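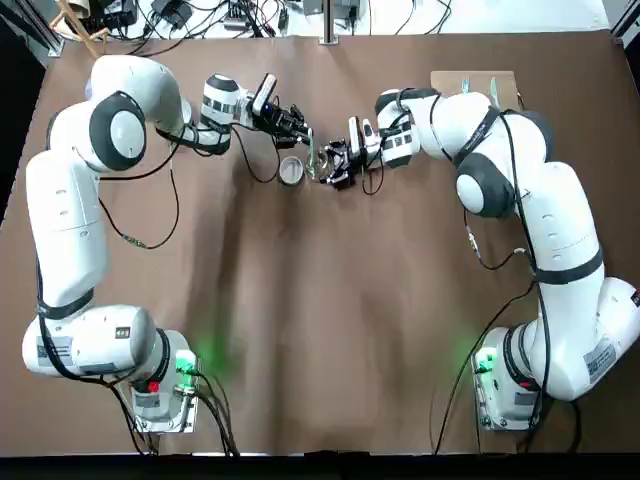 For most of last winter I was the person in our little workshop arguing for a fancier gripper. I had the Vosano catalog open on my desk so often that it stopped closing flat, and I could have told you the price of every hand in it (the one I wanted was 4,000 dollars, and I wanted it badly). So please read what follows as coming from somebody who changed his mind slowly and with a certain amount of sulking.

What changed it was glassware. We had been comparing hands the way the brochures do, by grip force and stroke and how many cycles they'll run, and on those terms the plain two-finger gripper looks like a poor cousin. Then we started using ordinary kitchen things instead of test blocks, and I found that my opinions had mostly been about blocks.
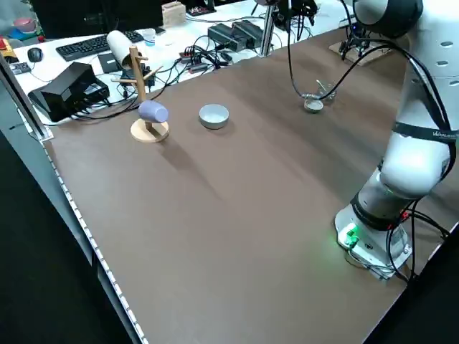

One of the arms, with the mug tree and some of the cups and bowls we use for trials.

A cup on a peg is a wonderful teacher. The fingers hardly come into it – what matters is whether the wrist can get to the right angle without the elbow swinging into something, and whether the camera can still see the handle once the hand is close. We borrowed a three-finger Pundotley hand in October and gave it 400 tries on the same sort of tasks, and I'm sorry to say I spent most of those evenings admiring it and very few of them getting cups off pegs. It was so wide that it blocked its own view.

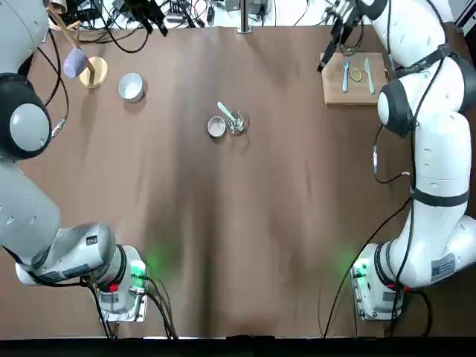 I think a lot of small shops are making the mistake I nearly made, spending on fingers when they should be spending on seeing. A wrist camera in a sensible spot, a controller that doesn't stutter when two arms come close together, cables long enough to let the last joint turn all the way around – these are dull purchases, and I'd put every one of them ahead of a third finger. Our Skellmont controller cost 1,000 dollars and did more for us than any hand we tried.

There are jobs where I'd give in. Flat things lying on a flat surface are miserable for two fingers, and if your whole day is cutlery you should look at other hands with my blessing. But for a mixed table, start plain, and keep the catalog in a drawer until you know which object is beating you, and why.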